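Container lending scheme to expand after Kandudholm trial

A lending scheme that lets shoppers take home deli and bulk foods in reusable containers will be extended to seven shops from November, after a trial at the Kandudholm Market.

Nesard, the not-for-profit group behind the scheme, said 525 households signed up during the trial. Members borrow a container at the counter, have it filled, and bring it back to any shop taking part. There is no charge if it is returned within 48 days. After that, a fee is added to the member's account, and it is refunded in full if the container turns up later.

Program coordinator Asanka Jayawardena said the fee had been the hardest part to settle.

"We started out with a deposit at the till, and people didn't like paying it every time they wanted some olives," he said. "Once we moved it to the account, the sign-ups picked up quite quickly. Most people bring things back. They just want a bit of slack about when."

The group now has some 2,000 containers in its pool. More will be bought before the larger scheme opens, mostly in the smaller sizes used for dips, cheese and cooked meats. Jayawardena said large containers had been less popular than expected, apart from those used for rice and flour.

Returned containers are collected from the shops and taken to a commercial kitchen on Halvorsen Street, where they are washed, dried and checked. Any that are cracked, badly stained or no longer seal are pulled out. Lids are checked separately, and missing lids were the most common problem during the trial.

"We get a lot of containers back with somebody else's lid," Jayawardena said. "That's fine if it fits. Often it doesn't, and then we have a perfectly good tub we can't send out."

Members will be asked to return lids and containers together, and a labelled bin for odd lids will be placed beside each return point. Anyone who finds one of the scheme's lids in the back of a cupboard can drop it in without logging in or speaking to staff.

The new shops include Hisoseo, the grocer opposite the library, which will be the first to offer the containers for hot takeaway meals as well as cold food. Staff there will be shown how to weigh an empty container before it is filled, so customers pay only for what goes in it. The other shops will begin with cold and dry goods and may add hot food next year.

Shoppers who prefer to bring a container from home will still be able to do so at the market. It must be clean and dry and have a lid that closes properly. Counter staff can turn away anything they think is unsuitable, including glass at the fish counter, where the market has asked for plastic or metal only.

Funding for the expansion comes from a council waste reduction grant and from the shops themselves, which pay a small monthly amount based on how many containers they hand out. Jayawardena said the grant would cover washing and transport costs for the first year. The group will look at its fees again after that.

Membership is free and open to anyone aged 16 or over. People can sign up at the market information desk, at any of the participating shops once they join, or by phone. Existing members do not need to register again and can keep using their current cards.

An information session will be held at the market on Friday at 6 pm. Staff will be on hand to answer questions from shoppers and from food businesses thinking of joining. Bookings are not needed.
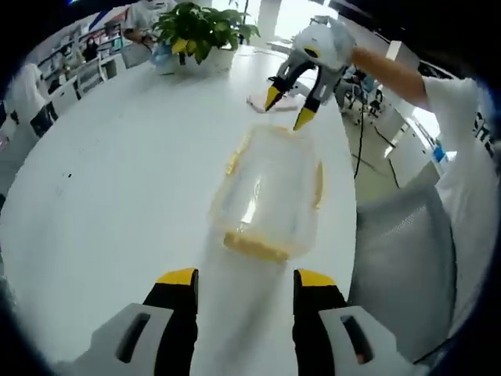
A clear food container with yellow trim.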